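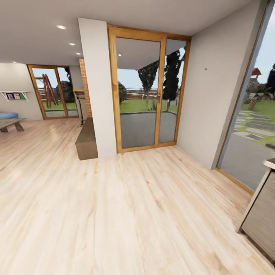

Vilém Tóth quería saber si, cuando un robot aprende a recoger una casa, las personas que la recogían antes se quedan sin trabajo. Lo preguntó así, de golpe, antes incluso de que empezáramos a explicar nada, y como es una pregunta de las buenas vamos a contestarla con calma, dando un rodeo por unos cuantos sitios. Ponte cómodo, que el paseo es un poco largo.

# Cuando un robot entra a trabajar

Platora es una empresa que prepara casas de vacaciones. Cuando una familia se marcha y otra está a punto de llegar, alguien tiene que cambiar las sábanas, barrer la arena que se ha colado por la puerta del jardín, buscar el calcetín que siempre se queda debajo de algún sitio y dejarlo todo en orden. Platora cuida de 24 casas, y en los meses tranquilos da tiempo a todo. Pero en junio llegan los visitantes unos detrás de otros, y hay que correr.

En el equipo trabajan siete personas. Una de ellas es Ksawery Pietrzak, que conoce tan bien las casas que podría encontrar los interruptores con los ojos cerrados. Hace un tiempo la empresa decidió que el equipo tendría un ayudante nuevo: un robot con un brazo, una pinza y un nombre bastante corto, Orach.

Un robot es una máquina que nota lo que hay a su alrededor, decide qué hacer y luego se mueve para hacerlo. Una lavadora también trabaja sola, claro, pero da vueltas igual aunque le cambies los muebles de sitio. Orach, en cambio, tiene que fijarse. Si el mando de la tele está hoy en el suelo y mañana encima de una mesa, tiene que buscarlo las dos veces y acercar la pinza de dos maneras distintas.

## ¿Y dónde practica?

Cuando tú aprendiste a montar en bicicleta, seguramente alguien te llevó a un sitio sin coches. Con los robots se hace algo parecido, aunque su sitio sin coches es más raro todavía: una casa dibujada por ordenador. A eso se le llama **simulación**. Es como el mundo de un videojuego, con su suelo de madera, sus puertas de cristal y su jardín al otro lado, y dentro hay un robot dibujado que hace lo que haría el de verdad.

Lo bonito de practicar ahí es que los errores salen baratos. Si el robot dibujado empuja una mesa dibujada, se vuelve a empezar y listo, no hay que llamar a ningún carpintero ni pedirle perdón a ninguna familia. Además se puede repetir el mismo ejercicio muchísimas veces, cambiando la luz o moviendo las cosas de sitio, hasta que el programa aprende a no asustarse de las novedades (bueno, los robots no se asustan, pero ya nos entiendes).

A la casa de prácticas la llaman Etov. Ksawery entra y sale de ella desde su ordenador, y al principio le parecía la cosa más extraña del mundo: llevaba años limpiando salones de verdad y de repente le pedían que paseara por uno que no se podía tocar.

Lo primero que preguntó fue dónde estaban las migas.

Tenía toda la razón. Las casas dibujadas suelen estar demasiado limpias, y las de verdad tienen migas, toallas húmedas, castillos a medio construir y un zapato sin pareja. Así que Ksawery se sentó con la gente que dibuja la simulación y les fue contando cómo es una casa cuando acaba de irse una familia con niños. Ese es un trabajo que antes no existía en Platora. Sin un robot al que enseñar, a nadie se le habría ocurrido pedirle a Ksawery que explicara el desorden.

## Mirar desde la muñeca

Tú tienes los ojos en la cara, bastante lejos de las manos. Un robot puede llevar los suyos donde mejor le venga, y a veces se le pone una cámara muy cerca de la pinza, en lo que sería la muñeca. Imagina que tuvieras un ojo en la palma: verías tus propios dedos a los lados y, entre ellos, lo que estás a punto de agarrar.

Desde tan cerca, el mundo cambia mucho. Una habitación entera desaparece y en su lugar hay vetas de madera, nudos, juntas entre tabla y tabla. Para nosotros son adornos. Para un programa que está aprendiendo pueden ser un lío, pues tiene que averiguar si una mancha oscura es un nudo, que forma parte de la madera y no se puede coger, o una pasa que se le cayó a alguien en la merienda.
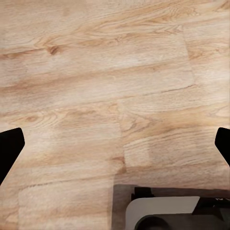
Las personas resolvemos ese problema sin darnos cuenta. Miramos, tocamos con la punta del dedo, recordamos que ayer ya estaba ahí. El robot necesita que alguien le enseñe muchos ejemplos y le diga cuáles son nudos y cuáles son pasas, y luego hay que comprobar si lo ha entendido. Cuando se equivoca, Ksawery apunta el error y lo comenta con los programadores. Dice que se parece un poco a corregir dictados, con la diferencia de que el alumno nunca pone mala cara.

La pinza también tiene su ciencia. Con dos dedos se puede hacer bastante más de lo que parece; prueba a recoger tus lápices usando solo el pulgar y el índice y verás que sale bien. Ahora intenta doblar una camiseta de la misma manera. ¿A que cuesta? Las telas se arrugan, se escurren y cambian de forma cada vez que las tocas, y por eso a los robots les resultan tan difíciles.

## Lo que hace cada uno

Después de mucho practicar, Orach empezó a ayudar en las casas de verdad, siempre con una persona cerca. El reparto fue cambiando con las semanas, y ahora en Platora está así:

- **Orach** recoge objetos duros y pequeños que están a la vista, y los lleva a una cesta. También repasa los rincones bajos, donde antes había que arrodillarse.
- **El equipo** hace las camas, limpia los baños, revisa si hay algo roto y decide qué se guarda y qué se tira.
- **Ksawery** pasa parte de la jornada en las casas y otra parte delante del ordenador, enseñando y revisando.

Fíjate en lo de decidir. Un palo del jardín encima de un sofá puede ser basura o puede ser la varita mágica de alguien que va a llorar muchísimo cuando descubra que se la ha olvidado. Orach ve un palo. Una persona que ha tratado con muchas familias ve que el palo tiene una cinta atada, se lo piensa un momento y llama por teléfono.

## Volvamos a la pregunta de Vilém

Ya te habíamos avisado de que íbamos a dar un rodeo. Cuando una máquina llega a un sitio donde trabaja gente, pueden pasar varias cosas, y no todas son iguales de agradables. Hay lugares en los que una máquina hace una tarea entera y las personas que la hacían tienen que buscar otra cosa. Eso ha ocurrido muchas veces, y es normal que los mayores se preocupen y hablen de ello en serio.

En Platora siguen siendo las mismas siete personas. Lo que ha cambiado es el día de cada una. Les duelen menos las rodillas, y eso lo celebran todos. A cambio, han tenido que aprender palabras nuevas y pasar por un curso de ocho tardes en el que, según cuentan, al principio no se enteraban de casi nada. A una compañera no le gustó la idea, ni le gusta ahora del todo: prefiere trabajar con la radio puesta y sin un brazo moviéndose al lado. La escucharon, hablaron un buen rato y quedaron en que las casas del señor Matoušek, donde lleva toda la vida, las seguiría preparando ella a su manera.

También pidieron una regla que a mí me parece muy sensata. Cualquiera del equipo puede parar el robot en cualquier momento, sin pedir permiso y sin tener que dar explicaciones después. Si algo te da mala espina, aprietas el botón y ya hablaremos.

Así que la respuesta para Vilém es que depende, y depende sobre todo de lo que decidan las personas: quién elige las tareas de la máquina, a quién se le pregunta antes de comprarla, qué se hace con el tiempo que se gana. Nada de eso lo decide el robot.

## Para probar en casa

Necesitas a otra persona, una mesa y cuatro objetos pequeños que no se rompan.

1. Uno hace de robot, con los ojos cerrados y usando solo dos dedos.
2. El otro da las órdenes, de una en una: «adelante», «un poco a la izquierda», «cierra los dedos».
3. El robot hace exactamente lo que oye, aunque sea un disparate. Si le dicen «adelante» y nadie le dice «para», sigue (despacito, por favor).
4. Cuando todos los objetos estén en una caja, cambiad los papeles.

Al terminar, cuéntale a tu pareja de juego qué orden te resultó más confusa e intentad inventar otra mejor entre los dos. Si tenéis ganas, repetidlo con un calcetín.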